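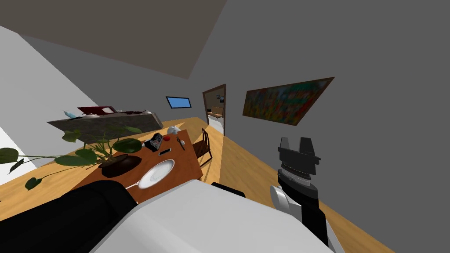

What do you do when a simulated robot freezes with its gripper up in the air and won't come back to the table? You read the joint log before you touch the planner, and you keep reading until you find the first warning, however boring it looks.

I learned this the slow way and I loved it (mostly!). Our dining room task in Skondarik had been running so nicely. Two arms, one table, pick up the plate or the phone, put it down again. Then run 1,837 stopped dead. Fingers pointing at the ceiling, arm out over the floor, no crash, no error window, the clock still ticking away as if all was well.

I blamed the planner, of course. Junhao Qiu blamed my grasp poses. We were both wrong, and the real fault is lovely: the wrist had wound itself up to its joint limit, one small turn per run, and our reset put the arm back in place but kept the old wrist angle. So every run began a little more twisted than the last. When the limit came, the controller clamped the command to zero and went on reporting "moving". Moving! At zero!

The fix was 10 lines in the reset, plus a watchdog that stops both arms if a joint says it's moving and its angle hasn't changed. Yuxi Tang insisted on the second part, and she's right. On real hardware I'd have walked up to that arm thinking it was idle, and a live command could have been waiting behind the clamp.

I restarted from zero and let it go overnight. It passed 1,888 with the wrist sitting right where it should, and I may have cheered at my desk.

Next up is the plant. The leaves are still missing from the collision model.

Older posts | Newer posts | Archive | Contact

Comments

Jianguo Xia: Same wrist windup on our Fulik setup back in February. Did you log the raw angle or the wrapped one? Wrapped hid it from us completely.

Yiran Cao: Would love to see the watchdog code. How long do you wait before it trips?

Reply from the author: Raw, Jianguo, after a day of staring at wrapped! Yiran, 24 control ticks for now, and I'll post the code once I've cleaned up the names.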